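工作记录:中庭圆桌毛绒物品与收纳箱整理
日期:2021年4月7日
地点:Gronau楼中庭,立柱旁灰色圆桌
记录人:Henk Vanhove
分发:Arkero物品组、Yimer收纳项目组

一、目的

本次工作为Yimer收纳项目的例行整理,对象为展示用毛绒物品及配套的黑色布面收纳用具。上一轮整理于一月完成,当时的登记簿共列239条,其中若干条目的名称与实物标签不一致,部分物品仅登记为“玩具”,后续查找多有不便。本次拟统一名称,复核存放位置,并就收纳用具的使用方式形成书面意见,供Arkero物品组下一轮采购时参考。

二、工作条件

工作台面为中庭圆桌,未另设长桌。圆桌直径有限,布面收纳箱展开后占去一侧台面,余下部分可同时摆放少量物品。建议每次只取出一组,登记完毕后放回,再取下一组。中庭为公共通行区域,物品不得置于地面,收纳箱不得放在座椅上。

三、名称统一

登记簿中“水果类”与“动物类”两栏此前存在交叉。经与物品组商定,名称按外形填写,颜色在前,类别在后,附属部分另起一格。树莓造型物品记为“洋红色,树莓形,带绿色叶柄”,不再使用“莓果”“红色小球”等旧称。灰白两色的毛绒动物,耳部下垂者,种类一时不能确定的,先记为“灰白色毛绒动物,垂耳”,待核对采购单后补填,不得凭印象填写犬或兔。

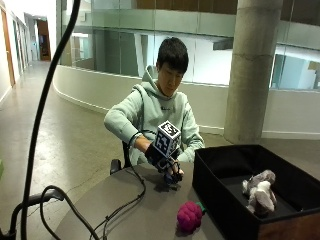
图1 圆桌台面:洋红色树莓形物品及敞口黑色布面收纳箱,箱内为灰白色毛绒动物。

四、收纳箱使用意见

1. 黑色布面收纳箱侧壁较高,适合存放体积较大的毛绒动物。小件物品放入后容易沉至箱底,取用时需要翻动,建议另配浅盒。

2. 毛绒动物侧放时占用面积较大,但耳部与四肢不易受压变形。直立塞入虽可多放,长期存放后填充物会向下堆积。本组倾向于侧放,每箱数量由物品组按实际尺寸确定,不作统一规定。

3. 表面有凸起的物品(如树莓形)不宜与长绒物品同箱。叶柄部分为突出结构,装箱时应朝上,避免受压。

4. 收纳箱空置时应折叠平放。登记期间保持敞口,便于随时核对箱内物品,合盖前由登记人再看一遍。

五、标签

旧标签为手写,字迹深浅不一,一月复核时已有3张无法辨认。本次改用Kimov标签纸,首批领取300张,编号连续。粘贴位置统一如下:收纳箱贴于短边外侧右上角;毛绒物品不直接粘贴,使用细绳悬挂,绳结应留在背面。细绳不得绕过颈部或叶柄,以免拉扯缝线。

标签内容限三项:编号、名称、所在箱号。备注写入登记簿,不写在标签上。此前有同事将“待清洗”写在标签背面,清洗后未及时更换,造成误判,今后请勿如此处理。

六、搬运与取放

包袋类用品移动时应以手掌自下方托住,不得仅提带子。带子较长的,搬运前先收拢,避免垂下后勾住桌沿或椅子扶手。
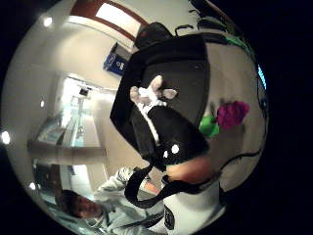 小件毛绒物品如临时放在其他物品上方,须在当次操作结束前归位,以免移动时滑落。绿色与洋红色两类颜色鲜明的物品可相邻放置,在登记簿中分别列行,不合并为一条。浅色绒面容易沾灰,取放前应洗手并擦干,手上有护手霜时请戴薄棉手套。

两人同时工作时,由一人取放,另一人登记,中途不交换。取放人报出编号,登记人复述后再落笔。交换岗位须在一组物品全部放回之后进行,并在登记簿页边注明。上次出现的漏登均发生在临时换人的时段,物品组对此已有书面提醒。

七、清洁

毛绒表面以软毛刷顺毛方向轻刷,不用湿布。布面收纳箱内壁用粘尘滚筒处理,四角用小刷清理。滚筒纸撕下后投入桌旁废纸袋,不留在箱内。单件清洁时间以30秒为限,超过此限仍不洁净者,另行登记送洗,送洗单由记录人统一填写。

八、遗留事项

(一)灰白色毛绒动物的采购单尚未找到,请Arkero物品组查阅一月之前的档案。

(二)浅盒的尺寸尚未确定。需能放入现有收纳箱内,四周留出手指可以伸入的间隙。可先用硬纸板试做一只,试用后再报采购。

(三)登记簿第二栏表头仍为旧名称,下次印制时更正。现有页面手工划改,划改处签姓名缩写,不得使用修正液。

(四)中庭圆桌的使用时段须提前向Gronau楼服务台登记。下一次整理沿用同一张圆桌,收纳箱由物品组送至现场,登记簿由记录人携带。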